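Household Circle list: message in thread "bamboo tile mats, and what goes on top of them"

From: list member, Skorthorpe
Date: Thursday, March 14, 2024
To: the Household Circle list
Subject: Re: bamboo tile mats, and what goes on top of them

Hello everyone, and a special hello to our new member over in Clarneck, whose note I have been meaning to answer since it landed (I wrote half a reply on my lunch break and then lost it, so this is the second try and probably the longer one!).

> I've been given a bamboo mat for the bed, the kind made of lots of
> little tiles strung together, and I love how cool it feels, but I have
> two problems. First, do you put a sheet over it, under it, or both?
> Second, I have always folded my laundry on the bed, and now everything
> slides about and I worry about snagging my dark knits on the tiles.
> Do people just fold somewhere else? I don't have a table big enough.
> Any advice welcome, I feel a bit silly asking.

Please don't feel silly. This list once spent the better part of a month on pillowcase flaps, and I enjoyed every message.

On the sheet, I say under. We tried a thin cotton one over the top our first summer and it was bunched at the foot of the bed by morning, and you lose the coolness anyway. With the sheet underneath, the mattress is protected, you get a nice bit of color at the edge, and the mat has something to grip. If your sheet is very silky you may find the whole business travels in the night, in which case try a plain brushed one.

As for folding, we still fold on the bed and I wouldn't give it up. The tiles are firm, so in some ways it is easier than a soft comforter, where every crease you smooth out comes back the minute you lift your hand. Big black things are the ones I fuss over, partly for the snagging you mention and partly because I can never find the side seams on them. I spread them right out across the middle first, and I sit on the bed to do it, which my back prefers to leaning over.

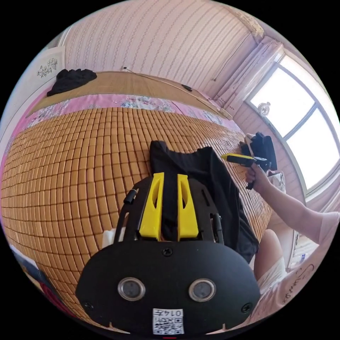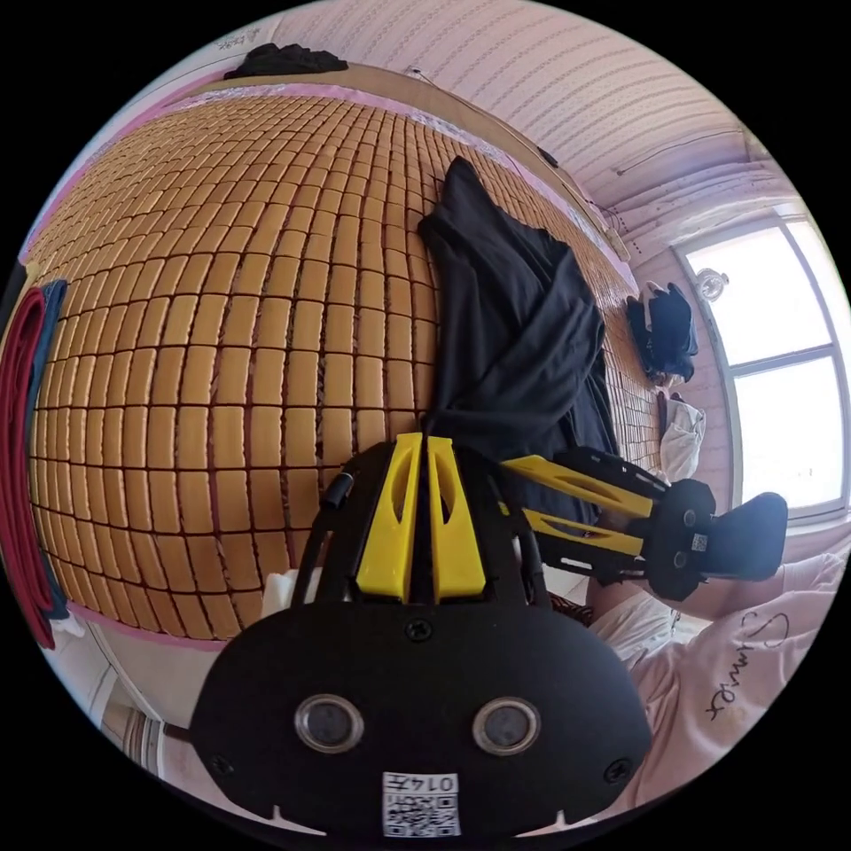
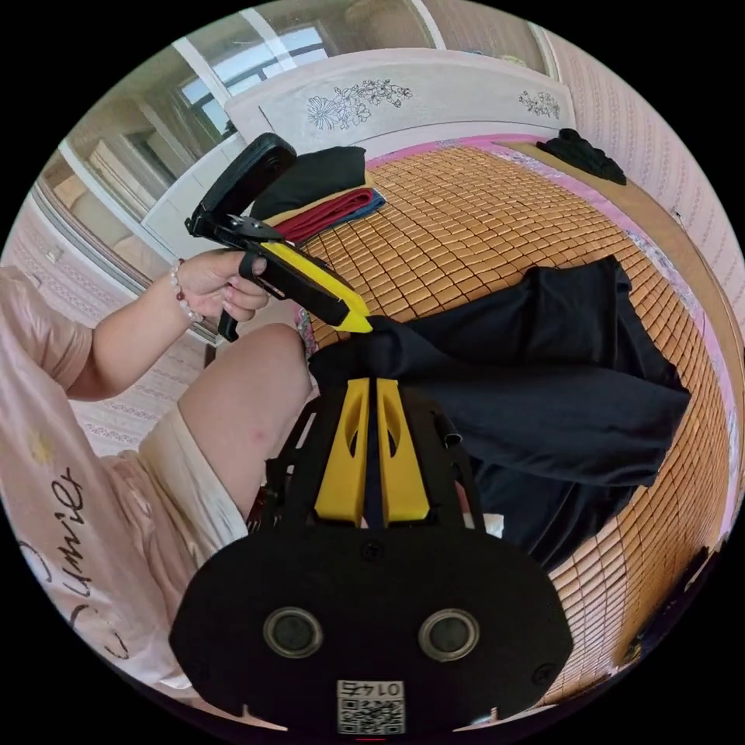 The tile mat in all three, with the black garment across the bed in the first and last, and the folded stack up at the head of the bed in the last.

For the knits, lift and lay, don't drag. It is the dragging that finds the little gaps between the tiles. Pick the piece up by its two shoulders, let it hang a second, and bring it down flat. If you have something with a really open knit, put a towel under it and fold it on that. I keep an old bath towel on the chair for this and nothing else, and I get very short with people who dry their hair on it.

Then stack as you go, up at the head of the bed, where you won't knock it with your knees. I put the heavier folded pieces at the bottom and keep it low. A tall stack on tiles will lean, then slump, and then you are folding it all again, and saying things you would not put on a mailing list. When it starts looking wobbly, stop and carry it to the drawer.

You didn't ask about cleaning, but you will want to know sooner or later. I wipe ours with a damp cloth, well wrung out, going along the rows, and then stand it up by the window until it is dry right through. Never fold it across the tiles when you put it away. Roll it, loosely, with the smooth side out. I used to use the Astemetti soap flakes in the water, just a pinch, but plain water does nearly as well and there is nothing to rinse.

Do check the cords now and then, too. Ours let go in one corner last year and I caught it early enough to knot it with a bit of button thread. The repair stall at the Aidoo market will restring a whole section if yours goes worse than that, though they were booked up for weeks when I stopped by, so don't wait until the hot weather. I'm hoping to take our spare one in before April is out.

One more thing, and then I really will stop. If the mat feels chilly to you at this time of year, there's no rule that says it has to stay on. Plenty of us roll it up in the fall and bring it back when the nights get sticky. We leave ours down all year because I like the look of it, and I wear socks to bed.

Do write back and tell us how you get on with the knits, and whether your sheet behaves. And if anybody else has a good way with side seams on black clothes, I would dearly love to hear it.

Warm wishes from Skorthorpe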